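Garba Gallery to Auction Drawings From Vitari Collection

March 12, 2024

The Garba gallery will sell 229 works on paper from the Vitari collection this October, the gallery said in a statement. The sale will take place over 2 days in the main hall on the ground floor.

Most of the works are charcoal and graphite drawings made before 2000. The collection holds 1193 pieces in all, and the owners plan to keep the rest together. A group of large landscapes will go on long-term loan to the Nulia museum, where several of them were shown in the past.

Bidding will be open in the room, by phone and through the Disex online platform. Buyers who want to bid by phone must register a week before the first session. The gallery has not released estimates for single lots, but it said many of the smaller sketches will be offered with no reserve price.

Among the lots are a set of harbor studies, a series of portraits in red chalk and several sketchbooks that will be sold whole. A few of the drawings have light foxing or old tape marks along the margins, and the condition notes will be printed in the catalog. Frames are included only where the listing says so.

A public viewing will be held in the week before the sale. Entry is free, and no appointment is needed except for the sketchbooks, which can be seen on request at the front desk. The printed catalog will be sold at the gallery shop, and a free version will be posted online at the end of the summer. 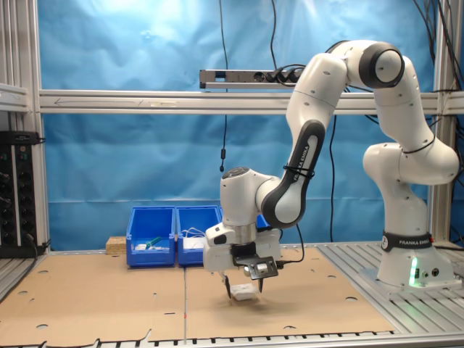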